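Ticket 328
Opened: 2021-07-10
Site: Manbridge
Category: Network / printing
Priority: normal
Status: closed, see last entry

Problem as reported
The label printer in the dispatch office at Manbridge stops printing in the middle of a batch. The labels come out good for some minutes, then the queue on the computer shows "paused" and the colour of the status light changes from green to orange. When the printer is switched off and on again, it continues, but one or two labels are missing from the batch and have to be printed again by hand. The problem began in June, in the week after the office was moved to the other side of the hall.

What I tried first
I cleaned the print head and the roller, and I put in a new roll from the other box. No change. I printed the test page from the menu of the printer itself, 58 labels without a stop. From this I understood that the printer is in good order and the fault must be between the computer and the printer.

I removed the driver and installed it again. The old one was left from the Laller printer we had before, and Windows was still using its port settings. After this the batch was longer before it stopped, but it did stop.
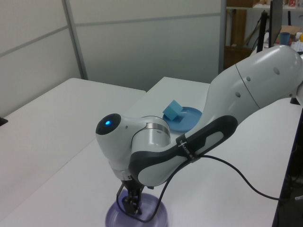 Next I looked at the address. The printer received its address automatically from the router, and the lease was very short. In the log of the router I found that the printer asked for a new address seven times in one morning. Two of these times match the minutes when the queue was paused. I have written to Lanside, who look after our router, and asked them to reserve a fixed address for it.

Reply from Lanside support
"The reservation is made. Please restart the printer and then change the port on the computer to the new address. Please also check the cable, we see errors on that port of the switch."

Second visit
I changed the port and restarted both machines. The cable was the long grey one from the old office, and the clip of the plug was broken at the wall side. It was possible to pull it out with almost no force. I replaced it with a new Geerts cable from the cupboard and wrote the printer name on both ends.

Result
A full batch of 328 labels was printed without a pause. I did it a second time after lunch, when the network is more busy, with the same result. The log of the router shows no new requests, and Lanside confirmed that the errors on the switch have stopped.

Still to do
The other printer, in the returns corner, is also on an automatic address. It has not given trouble, but I would like to have it reserved too. I will open a separate ticket for this.

Closed by site IT, Manbridge.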